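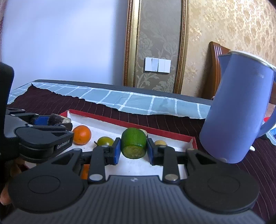
Figure 3. Cut vegetable pieces and a whole orange fruit at the shallow tray, sorting task. Green piece held upright, cut end to the front.

4.2 Cut pieces and whole items on the tray

The tray task came out of the pilot in July, where people were given whole produce only and got through it too fast to tell us anything. Whole items are easy. Everyone knows where an onion goes. So for the main round we mixed cut pieces in with whole ones and kept the rest of the set-up as it was: one shallow white tray with a red rim, items put down in no set order, the instruction read out once ("put these how you would want to find them") and no further help given.

The full set has 1604 placements. Of these 800 are cut pieces and the remainder whole items. We treat a placement as one item put down and let go of, so an item picked up again and moved counts twice. This was argued over. Zhong wanted moves kept apart from first placements and in the end we did both, the moves are in their own column in the Walum table and can be taken out by anyone who wants to.

Items were grouped by what they looked like and not by what the shop label said. Reason for this is plain enough from the green pieces. A short length of courgette and a short length of cucumber, skin on, are hard to tell apart in a still, and Figure 3 is a fair case: glossy dark green skin, faint streaks running lengthways, the cut end duller and more yellow with a rough look to it. Coders at Ullent were split on pieces like this and we stopped asking them. Both go down as "green, long, cut". The same was done for dark purple pieces with a pale end, which are possibly aubergine, and are coded "dark, cut". Round orange fruit are coded "round, whole" with no attempt to name them.

4.2.1 Which way the cut end goes

Main finding of this section, so taken first. A cut piece has a direction and a whole round fruit mostly has not. Once a piece has been cut people seem to care where the wet side ends up (we say wet side because that is what people called it in the talk afterwards, we did not measure moisture). Three habits turned up again and again.

Some stood pieces on end. Others laid them flat with all the cut ends pointing the same way, usually inwards. A third group put them down any old how and then went back and straightened them, which accounts for most of the moves in the Walum table. Standing on end was most common with short green pieces, and hardly used for the dark ones.

Of the cut placements, 341 were changed after first being put down. Most changes were a turn on the spot and not a shift to somewhere else on the tray. For whole items the moves went the other way, nearly all shifts, which is what you would expect of a thing with no obvious front.

When asked, people gave kitchen reasons. The cut end dries out, the cut end marks the tray, the cut end should not touch the fruit. The last of these was given more often than we had planned for and there was no question on the sheet for it, so the answers are in the notes only. Should have had a question. Next time.

4.2.2 Corners and the middle

Corners fill first. This was true in the pilot and it held here. The rim gives a long item something to lie against and people used it, dark pieces more than green. Round fruit is a bit of a nuisance in this respect since it will sit nearly anywhere and gets in the way of everything else. Several people put the orange one down early and then worked round it, one person moved it out of the tray altogether and had to be told it counted.

We had thought the red rim might act as a line people tried to keep inside. Can't say. The plain white tray used as a comparison arrived late from Wollero and was slightly deeper, so depth and colour are mixed up together and we have left the comparision out. The 200 placements made on it are kept in the file but are not part of any figure given above.

4.2.3 Limits of this part

Produce was bought on the morning of each session and sizes were not matched. A fat courgette stands up by itself, a thin one does not, and some of what we call habit in 4.2.1 may just be that. Piece length was fixed by eye by whoever was cutting. The Sombatkul sessions used longer pieces than the others, we noticed this too late, and the share of pieces stood on end is lower there.

Also the tray is shallow. A deep box would let people stack and nearly all of the turning described here would likely go away, or at least be hidden under the next layer. We make no claim past a shallow tray and a mix of cut and whole.

Coding was checked by a second coder on the green and dark pieces only. Agreement was good on which way the cut end faced and poorer on whether a leaning piece was upright or flat, leaning ones are now coded as flat troughout. Section 4.3 takes the same items with a lidded box.

This site uses cookies to remember your reading settings. Accept all / Manage choices

Correspondence: Shaohua Zhong, Walum project. Version of 8 November 2025. © The authors. Back to top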